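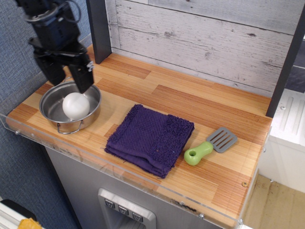

A small steel pot on a wooden counter.

Search this site Search Go

The second life of the small pot

When I moved to Prurnby, I brought only one pot with me. It was my aunt's and it held enough rice for two people, or soup for one very hungry person. I thought I would buy a proper set after the first winter. I never did.

In the shops here, cookware is sold mostly in boxes of eight or ten pieces. At Stevix, the big store beside the highway, the cheapest box was $299 when I visited, and a single pot without a lid was $85. The seller told me that the box is the better value. Perhaps it is, if you have the cupboards for it. My kitchen has two, and one of them is full of the water heater.

So I began to ask my neighbours what they really cook in. The answers surprised me a little. Almost everybody had a favourite, and it was almost always the smallest one - for eggs, for warming milk, for the last potatoes. The large pots came out in November, when families start to gather, and then went back to the shelf.

In Nullow, one valley over, there is a repair shop called Choi where they still fix handles and flatten bottoms. The work costs less than a new pot, but you must wait over 97 days at the busy time of the year. I left my pot there with a loose handle and for that whole season I boiled water in a frying pan. I do not recommend this.

When it came home, the colour of the metal was brighter than I remembered. I made rice the same evening and burned the bottom of it, as usual.

Last updated: July 2020

Related
Is cast iron worth the weight?
Five soups for a cold flat
How to sharpen a knife on a mug
Letters: your oldest kitchen tool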